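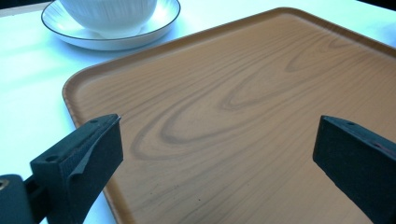

My wood-grain tray on the white table

How do I stop mugs sliding around on a serving tray?

Posted by Lowri Griffiths

Hi all! I run a little coffee morning at the hall in Samdale and I carry drinks from the kitchen hatch to the tables, down one step and across a floor that isn't exactly level. The tray is a good size and has a raised lip, so nothing has gone over the side yet, but the mugs skate about like crazy and I end up with half the coffee in the tray. I usually carry 6 mugs at a time. I tried a folded dish towel but it bunches up and then one mug leans on another. I don't want to glue anything down permanently (I like the pattern!) and I'd like to spend as little as possible. What do you all use?

bostano_erna

I waited tables for years, so I have opinions on this one! Get a roll of that rubbery mesh shelf liner, the kind with little holes. Cut it a bit smaller than the flat part of the tray so it doesn't ride up at the lip. It rinses off in the sink and you can hang it over the faucet to dry. Mine cost 5 dollars and I've cut three trays' worth out of it, with enough left for the silverware drawer.

The other half of it is how you load. Put the heaviest stuff in the middle, or a touch toward your body, and keep the handles pointing inward. Don't fill the mugs to the brim. I know people like a full cup, but go back around with the pot and everybody's happy. And for that step, look at the step and not at the coffee. If you watch the coffee you start correcting for it and then it really gets going.

Oh, and when you unload, take from alternate sides. I once cleared one whole side first and the rest landed in a lady's purse.

Rowlands126

just get a cart

Lowri Griffiths

Ha, I'd love a cart, but there's the step! Thank you Erna, I have some of that liner under my sink already so I'm cutting a piece tonight. Does it leave marks if you store it on the tray? I had some stick to a shelf once and it was a pain to get off.

bostano_erna

It can if it's left there somewhere warm. I roll mine up with a rubber band and keep it next to the tray.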